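Back to School With Bad Knees, Part Whatever

26 Apr 2026

Print this post | E-mail this post

So I registered for my last class this morning. My LAST class! I sat in the truck outside Bakos with a breakfast burrito on my lap and pushed the little green button on my phone, and then I ate the burrito and went in to work like a normal person.

If you're new around these parts, I got out of the Navy as a first class petty officer (machinist's mate, all of it on ships that were older than I was) and spent a good long while telling everyone who asked that college wasn't for me. I had a garage job and then a better garage job, and after that the job at Bakos, where I fix the big commercial dishwashers and some of the ice machines. I like it fine. But every time a supervisor slot opened up, the posting said bachelor's degree, and every time I read it I got a little bit madder. My wife finally said I could either be mad or be enrolled and that she was tired of living with the first one.

Anyway, people keep e-mailing me about how the transfer credit thing went, and I keep promising a real post, so let's do it.

I walked into the advising office with a folder. In the folder were my military transcript, a stack of certificates in plastic sleeves, and a course catalog from a community college where I took two classes on shore duty and dropped a third. I figured they'd look at all that engineering training and hand me half a degree. What they handed me was a form. Then another form, for the things the first form didn't cover.

A lot of my training did come over as credit, I should say that, and more than I'd feared on the bad days. The trouble is where it lands. My steam plant courses came in as electives, and I already had more electives than a person can use. You only need so many. After that they just sit on the transcript looking pretty. What I needed was writing, a math class with letters in it, a lab science, and a bunch of 300-level courses in the major (mine is organizational leadership, go ahead and laugh, the guys at the shop did).

I appealed two of them. One was a maintenance management school that I thought was a dead ringer for their operations class. I dug up the old syllabus from a shipmate who never throws anything away, wrote a cover letter, and put the two course outlines side by side with a highlighter. They took it! That appeal saved me a whole class, and a whole class is a lot of evenings. The other one was public speaking. I argued that I'd given safety briefs at six in the morning to people who did not want to be briefed. They did not take that one, so I took public speaking, and I'll grudgingly admit I learned something. I used to talk to my shoes.

Which brings me to the writing. My first paper was supposed to be 900 words on a leader who had influenced me. I wrote it the way I used to write up a casualty report - what broke, when, what we did, who signed. It came in at 293. I thought it was beautiful. My professor wrote "I'd like to hear more" in the margin next to nearly every paragraph, and at the end she asked me, very kindly, what I had felt. I stared at that for a long time. I'd served under this chief for two years and could tell you how he took his coffee and which knee he favored on a ladder, and I'd put none of it in. So I put the coffee in. I put in the night he sat up with me in the engine room when my dad was in the hospital and never once brought up my dad. The second draft got an A minus and I have it in a drawer.

That's been the biggest thing for me, more than the algebra. You get trained to leave yourself out of the report, and then at forty-six somebody wants you back in it.
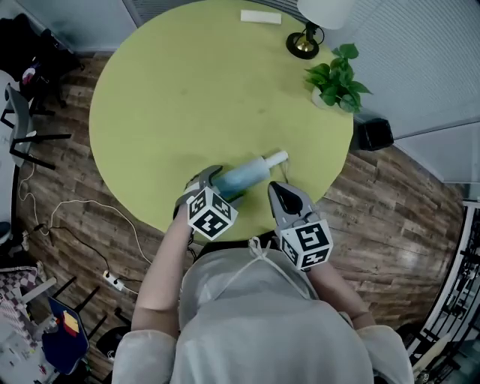
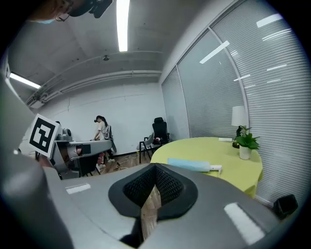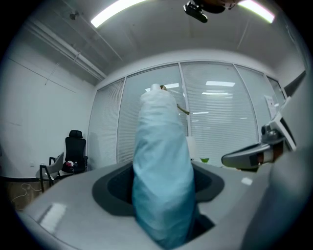
Wenche Nygård wrote to me after the last post to say that I was making it sound too easy, and that for her the paperwork was never the hard part, it was sitting in a discussion section with people who'd been in second grade when she was on her first deployment, and having them turn around and look at her whenever a war came up in the reading. She said she dropped out over it once, and went back, and now sits up front where she can't see who's looking. I asked if I could share that and she said sure, as long as I added that she's graduating in June.

She's right, and I've been skating past it. I take most of my classes at night, where half the room has a mortgage, so I've had it pretty soft. But I took one daytime class, intro to ethics, and I remember the day we did obedience to authority. The instructor was careful not to look at me. He was so careful that the whole room noticed him not looking at me. I ended up telling them about a very dull argument over a valve lineup, which was the closest thing I had to a moral crisis, and a kid in a ball cap asked a really good question about it. We had lunch a few times afterward. He wanted to know whether he should enlist and I told him to ask somebody smarter.

So if you're about to start, maybe try one daytime class early and see how it sits with you. If it's miserable, go nights. I wouldn't quit over it. Or quit and go back like Wenche did, that works too.

OK, some other stuff people asked about.

Money. I'm not going to give benefits advice on a blog, because my situation is my own and the rules have changed on me more than once. Go see the certifying official at your school, in person if you can, and bring cookies the second time. Mine caught a problem with my enrollment dates that would've messed up my housing payment, and she caught it because I'd stopped in to ask about parking.

Study time. I do 4 hours on the weekend in one lump and then little bits on my lunch break. I tried getting up early. I did early for a whole career and it turns out my body considers that matter closed. The lunch break thing works better than it sounds, because the back room at Bakos has a door that shuts and a chair nobody else wants.

Software. I use Usex for flash cards. It's ugly and it's free and it got me through biology. My daughter set me up with Starura to keep my citations straight, and for a whole semester I fought with it, and then I watched her do it for ten minutes and found out I'd been typing in by hand what it would've filled in all by itself. Ask a young person. Pay them in pizza.

The bag. Yes, I still carry the Luvetti bag, and no, they don't pay me, I wish. I bought it used. The zipper on the small pocket is shot now, so that's where I keep things I don't mind losing, like pens from the credit union.

The student vets' lounge. I went in once my first semester, saw a bunch of twenty-five-year-olds playing a video game with the sound way up, and backed out like I'd opened the wrong stateroom door. Didn't go in again for a year. That was dumb. When I finally did go back it was to use the printer, and a former Air Force mechanic and I got to talking about torque wrenches and I missed my bus. Now I go by most weeks. There's decent coffee, and a shelf of old textbooks you can just take, and you can get a straight answer in there about which professors let you turn things in late when the on-call phone rings. (Mine rings a lot. Restaurants only lose their dishwashers during dinner.)

Does it pay off? I don't know yet! I'll have the paper, and the next time that posting goes up I'll put in for it, and maybe they'll hire the owner's nephew. But my daughter proofread my last essay and left "I'd like to hear more" in the margin, to be a smart aleck, and so I told her more, and we were up till midnight at the kitchen table with her asking me about ships. She'd never asked before. I guess I'd never brought it up.

The last class is statistics, by the way. I saved it for the end out of pure cowardice. If any of you have survived statistics with your dignity, leave me a note, and tell me what calculator to get, because the one I've got is from high school and the seven sticks.

Print this post | E-mail this post

Recent posts

- I Took Biology and Now I Can't Eat Clams
- What to Put in the Folder Before You See an Advisor
- Public Speaking for People Who'd Rather Fix the Microphone
- My Daughter Reviews My PowerPoint
- An Ice Machine, a Midterm, and One Very Long Night
- Uniforms in the Attic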